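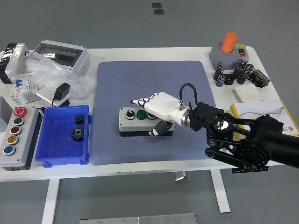 Fixing a hand that stops short of the button

Applies to: Drelach hand on any arm, Bimance control software, bench setups with a push-button box as the target.

The symptom is easy to recognize. You tell the robot to press the green button. It glides over, extends a finger with great dignity, and presses the air just above the green button. The log says "press complete." The lamp wired to the button does not agree. On the next try it presses a little harder and shoves the whole box across the table, and the log says "press complete" again.

We lost most of March to this. There were two faults, stacked on top of each other, and each one hid the other. Work through the steps in order even if you think you know which one you have. I thought I knew, and that was the first week gone.

Before you start

You need a 2 mm hex key, a strip of masking tape, a fine marker, a feeler gauge or a few business cards, and a push-button box that is not wired to anything you care about. If your box is connected to a real machine, disconnect it. A robot that misses the green button has to land somewhere, and the button next door is very often somewhere.

Know where the real emergency stop is. If you have spare stop buttons lying on the bench as practice targets, put tape across them or write DUMMY on them. One evening the thumb started to dig into the side of the target box, and I slapped a big red mushroom button that was connected to nothing at all. It clicked beautifully. The arm kept going until I found the other one.

Set the arm speed to 12 percent and leave it there until the last step.

Step 1. Turn off the retry

In Bimance, open the task, go to Contact, and clear "Retry on low force." Save it, close the task, open it again, and check that the box is still clear. In our version it came back by itself if you saved while the arm was powered.

The retry is what turns a small miss into a shove. With it on, the hand adds force every time it fails to feel the button, and you can't measure anything because the target is never in the same place twice.

Step 2. Mark the box

Stick tape on the mat along two sides of the button box and draw a line where the box meets it. Now you'll know if it moves. A rubber mat helps, but a rubber mat is not a clamp, whatever the person who bought the mat told you. (I bought the mat.)

Step 3. Find out if the wrist is slipping

Power down the arm and wait for the brakes. Draw one thin marker line across the joint where the hand meets the wrist connector, so half the line is on each part. Power up, run the press task 40 times, power down, and look at the line.

If the two halves still meet, skip to Step 5.

If they don't, the hand is rotating in its mount. Ours had crept by the width of the marker line, which sounds like nothing until you follow it out to the end of a long finger.

Step 4. Deal with the wrist

Power off, and support the hand with something soft before you touch the screws. Back them all out half a turn, line up the marker halves, and tighten in a cross pattern, a little at a time. Use the torque on the sheet that came with your adapter. If the sheet is gone, ask for another one. Please don't guess from the feel of it. The previous owner of our adapter had gone by feel and left us one stripped thread.

Now look at the cable. If the cable coming off the wrist is too tight, it pulls on the hand each time the arm reaches forward, and it'll loosen your nice tight screws again by the end of the month. Leave a loop big enough that it still hangs free at full reach. Then move the arm slowly through the whole task by hand and watch the loop, not the fingers. It should never go straight, and it should never hook on anything behind the arm.

Step 5. Check the fingertip offset

With the wrist known to be good, bring the hand over the box and stop it before contact. Jog down in the smallest increments you have until a business card just drags between the fingertip and the button. Write down the height Bimance reports. Then compare it with the height where the software believes contact begins.

Ours was off by three cards. The cause was a setting called Tool Length, which held the value for the old Pinetti gripper, a stubby thing we had taken off the arm before winter. Somebody had swapped the hand and updated the name, the icon and the color of the hand on the screen. The length stayed as it was. The fingers are a different length, so the whole hand was working from another tool's body.

Enter the measured value. Restart the controller. The new number will display right away, but the old one stays in use until the restart, and I would like that afternoon back too.

Step 6. Check the thumb

Watch the thumb from the side while the finger comes down. If the box is low and the hand comes in flat, the thumb can touch the front of the box before the finger reaches the button. The software reads that touch as contact and declares victory. It's a very cheerful piece of software.

Either raise the thumb in the hand's pre-press pose or tilt the hand so that the thumb clears the box. Raising it was easier for us. If you tilt, redo Step 5.

Step 7. Stop trusting "press complete"

The log entry records that the hand felt a force. It knows nothing about buttons. Wire the practice button to a lamp, or to a spare input on the controller, and count that. The Chu counter board we use cost less than lunch and has never once been cheerful.

Our log showed 1,298 completed presses for the bad stretch. I have no idea how many were presses.

Step 8. Bring it back up

Run the task slowly and check the tape lines on the box. Raise the speed in stages, stopping after each to look at the marker line on the wrist. Turn the retry back on only if you need it, with a force limit low enough that you can hold the box still with one finger. Test that limit with a stick first, and keep your own finger out of it.

If it still misses

Check that the box is the one the task was taught on. Two boxes of the same color can have buttons of different heights.

Check the table. Ours had one foot off the floor.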